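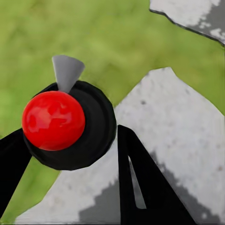 What does a rule of origin decide in a preferential trade agreement?

It decides whether a good counts as the product of a member country, and so whether it enters at the reduced tariff or at the ordinary rate.

Chapter 11
Rules of Origin and the Cost of Compliance

11.1 Why origin matters

A free trade agreement removes tariffs between its members but leaves each member free to set its own tariff on everyone else. Without further rules, an outside exporter would ship to the member with the lowest external tariff and move the goods on from there, duty free. Economists call this trade deflection. Rules of origin are the usual defence against it. A customs union, whose members share a common external tariff, has less need of them.

Goods grown, mined or caught entirely within one member are treated as wholly obtained, and their status is seldom disputed. Most manufactured goods contain inputs from several countries and must pass one of three tests: a change in tariff classification, a minimum share of regional value, or a specified process such as spinning or chemical reaction. Some agreements let the exporter choose between tests. Others apply two of them together.

11.2 A worked case

Prutetti makes pump housings in Staldale and sells them to Hrubý, a distributor in a partner country. Each housing has an ex-works price of $500. Castings bought from a non-member account for $491 of materials in the first design, leaving a regional value of $9, or 1.8 per cent. The agreement asks for 27 per cent. The housings fail the test and pay the full duty.

Suppose the firm now buys castings from Filleslow, a foundry inside the area, at a higher price. The test is met, but the saving in duty must be set against the dearer input and the cost of keeping records. Where the margin of preference is small, many exporters do not claim it. Šimko and Grīnberga treat this gap between available and claimed preferences - the utilisation gap - as a measure of how restrictive a rule is in practice.

11.3 Cumulation

Cumulation allows inputs from one member to be counted as originating when they are used in another. It may be bilateral, diagonal or full, and the three forms are defined in the next section.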